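# Lirkent Opens Its Stool Library With 124 Seats to Borrow
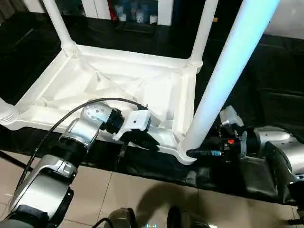

Anyone in Lirkent who has ever hosted a birthday, a block party or a big family dinner knows the moment when the guests outnumber the chairs. Starting this May, there's an easy answer. The Lirkent Stool Library opens its doors on Monday in the old shoe store on Hernent Street, with 124 stools ready to go home with anybody who needs one (or twenty!).

Borrowing is free for Lirkent residents. Loans last 8 days, long enough to cover a weekend party plus the cleanup after it, and stools can be reserved by phone or picked up the same afternoon if they're on the shelf.

The collection is a happy mix. The biggest group is plain molded plastic stools, the four-legged kind that can go in a kitchen, a bathroom or out on the grass and come back with nothing worse than a muddy foot. There are also step stools, a row of tall bar stools from the Gorkia diner, which closed last fall, and a set of very low ones that the Csizmadia preschool gave us when it moved into its new building. Those low ones have already been tested by several adults at a planning meeting. They held up fine, and so did most of the adults.

"I had four stools in my hallway, and my neighbors kept knocking to borrow them," said Arūnas Petrauskas, who started the library. "One week I had a list on the fridge of who had which one. My sister looked at the list and said, you are running a library, you just don't have a room. So I went and looked for a room."

The room took longer than expected. The shoe store had been shut for years, and the shelves along the back wall were built for shoeboxes, too shallow for anything with legs. Neighbors spent several weekends taking out every second shelf and painting the rest. The long counter stayed where it was, and it now works as the check-in desk. The fitting mirror stayed too, mainly for the kids.

## Every stool gets looked over

Before a stool joins the collection, and again each time it comes home, it gets turned upside down on a table and checked from below. A seat can look perfect from above and still have trouble underneath, so that's the side that gets the attention.

On plastic stools, the check starts with the ribs under the seat, then moves to the corners where the legs join. A fine white line in colored plastic can be an early sign of stress. On white plastic it's harder to spot, so we run a fingertip along the rib and tilt the seat toward the light. Next come the feet, to see if they've worn unevenly, and last of all the rock test: right side up on a flat floor, one hand on the seat, a gentle push toward each corner.

Wooden stools get their joints wiggled and their screws tightened. Metal ones are checked for rust and missing rubber tips (we have a coffee can full of spare tips and would gladly take more).

So far 137 stools have been donated. Thirteen didn't pass, and they won't be lent out for sitting. A few of them already hold flowerpots by the front door, where they look terrific, and the others are waiting for a repair evening later in the season.

Each stool that passes gets a number on a small round sticker under the seat. Please leave the sticker on! It's the only way we can tell one white stool from the next, and there are a lot of white stools.

## What people are borrowing them for

Reservations opened early for people who live on Hernent Street, and the first requests were a treat to read. A string quartet wants matching seats for a porch concert. A grandmother asked for six of the low ones for a cookie-decorating afternoon. Two households are sharing a batch for a yard sale, where the stools will hold up boards and the boards will hold up everything else. One man would like a single step stool so he can finally change the light over his stairs, and we wish him well, though we'd ask him to please use a ladder on the stairs themselves.

"I thought it would be all parties," Petrauskas said. "Then a woman came by who only wanted somewhere to sit while she weeds. She took one, she sat down on the sidewalk to try it, and she stayed and talked for an hour. I was very pleased with that."

## Opening day

Doors open Monday at 4 p.m. and stay open until the lemonade is gone. Visitors can try out any stool in the place, sign up for a borrowing card and bring along stools they'd like to donate. A checking table will be set up near the window, and anyone curious about how it's done is welcome to take a turn. Kids can decorate paper seat covers at the low tables in back.

Parking on Hernent Street is tight in the afternoon, so please walk or bike if you can. Plastic stools of the same model usually stack, and a short stack rides nicely in a bike trailer with one strap over the top.

## Donating a stool

We're happy to take stools of any height, color or age, as long as they stand on their own. A wobble is okay. Cracked seats are not, and we can't take anything upholstered right now, since we have no good way to clean it between loans.

Give the stool a quick wash with dish soap before you bring it in. If you know where it came from, tell us at the desk and we'll write it on the card. The diner stools have a whole paragraph, and it's fun reading.

## Helping out

The cost of getting started came to $800, most of it for paint, lumber and a new lock. That money was raised at a pancake breakfast in the Gorkia parking lot, and the library has no other bills until fall. More than cash, what's needed now is time: two people for the desk on weekday afternoons, and somebody with a van who can help when a borrower wants more stools than will fit in a car.

**Contact:** Arūnas Petrauskas, Lirkent Stool Library, Hernent Street, Lirkent. Stop by any afternoon this week while we finish putting up the shelves, and knock hard, as the radio is usually on.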